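Ticket 128 – left gripper drops out when I press down
Status: open (sort of)
Opened by: me
Bench: the curtained one at the back of Drundton workshop
Software: Kimaro logger, whatever build was current in October

What's going wrong

OK so I've got the two hand-held grippers working, mostly. Right one is great. Left one tracks fine while I wave it in the air, opens and closes, numbers look sane, and then the moment I push it down on anything with a bit of weight to it, the jaw reading freezes for a beat and then jumps. Sometimes it jumps to fully open. Sometimes it comes back where it should be and I'd never know if I wasn't staring at the graph.

The logger doesn't throw an error. It just writes the same value over and over and then carries on like everything's fine, so I recorded a whole evening of stuff before I noticed. Six of those takes are junk. I haven't deleted them because I want something to compare against.

What I'm trying to do, for anyone reading this cold: record myself doing two-handed jobs with the grippers so the little arm I'm building on Sasitz brackets can copy them later. First job is moving a power strip. I picked it because it's stiff and doesn't slide around as much as a mug does, and because I had one.

What I've tried so far

Swapped the USB ports. Left gripper into the port the right one was using and the other way around. Fault stayed with the left gripper. So it's the gripper or its cable, and I can stop blaming the hub, which I had been doing pretty loudly.

Swapped the cables. This one took longer than it should have, the plug on the gripper end has that tiny latch and I always forget which way it goes. With the right-hand cable on the left gripper the freezing got better but didn't go away. I counted 8 freezes in a five minute run with the old cable and 3 with the swapped one. I don't know what to do with that. Two faults? One fault and luck?

Turned the sample rate down. No change at all, put it back.

Recalibrated. Full open, full closed, full open again, save. The jump to "fully open" now lands on a slightly different number, so I guess the calibration is being applied, but that's all it did.

Wiggle test, cable only. Gripper sitting on the board, logger running, me bending the cable a little at a time from the plug back. Nothing for most of its length. In the last 15 mm or so before the plug I could get a freeze maybe one time in four. Aha! Except I did the same thing with the right-hand cable and got nothing, and that cable still froze a few times on the left gripper, see above.

Wiggle test, gripper only. Held the cable still against the body with my thumb and squeezed the shell. Got one freeze. Could not get it again for love or money.

Reply I got on the Hirport help page

Posted a shorter version of this over there, since the encoder boards are theirs. Answer was basically: check the connector on the board, the solder joints can crack if the cable gets tugged straight down a lot, and is there any strain relief? There is not. There's a blob of hot glue I put on in the spring and it popped off at some point. I found it on the carpet. It's a very nice casting of a connector, if anyone wants one.

They also asked if it happens at a particular angle. Good question, I hadn't checked, so that was the next thing.

Angle test

Same movement each time. Come down on the near end of the strip, press, hold for a slow count, lift off. Right hand just holds its gripper turned sideways near the front of the board so both streams are live and I can tell a left-side freeze from the whole logger hiccuping.

Straight down: freezes on most presses.
Tipped toward me: freezes on some, and shorter.
Tipped away: nothing in a whole run.
Cable held up over my wrist, straight down: nothing. Did it again to be sure, still nothing.

So it's the cable hanging off the gripper and pulling on the plug while I press. When I tip away the cable goes slack and everybody's happy. I'd bet the joint on the board is cracked and the old cable is also a bit tired near the plug, so yeah, two faults, the second one making the first one worse.
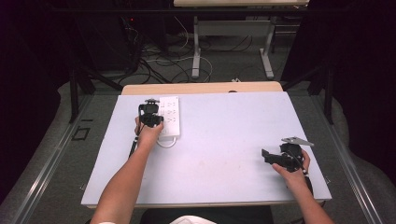

Fix, part one (done)

Loop of cable along the side of the body with a zip tie, leaving slack at the plug. Ugly. Ran the straight-down presses again and got one freeze in the whole run, right at the start when I hadn't pulled the tie snug. After that it was clean – I let it go a good while longer than I needed to just to enjoy it.

I did the same zip tie on the right gripper even though it's never misbehaved. The tie gets in the way of my index finger a little. Might flip it to the other side.

Fix, part two (not done)

Open up the left gripper and reflow the connector. Four screws, but one of them is under the top mount, and the mount is held on with threadlocker because past me was very thorough. I want to do it with daylight and the good iron, and the good iron is at home.

Also need to order a new cable. If anyone at Drundton has a spare in the drawer please shout, I'll replace it when mine comes.

Still to do before I close this

Get Kimaro to warn when a value hasn't changed at all for too long. Even holding still there should be a bit of noise on the reading, so a dead flat line is a giveaway. I looked at the plugin docs and it seems like a short script. Seems like.

Re-record the junk takes.

Write the cable routing into the bench notes, with the tie on whichever side I end up liking.

Leaving this open until the reflow is done.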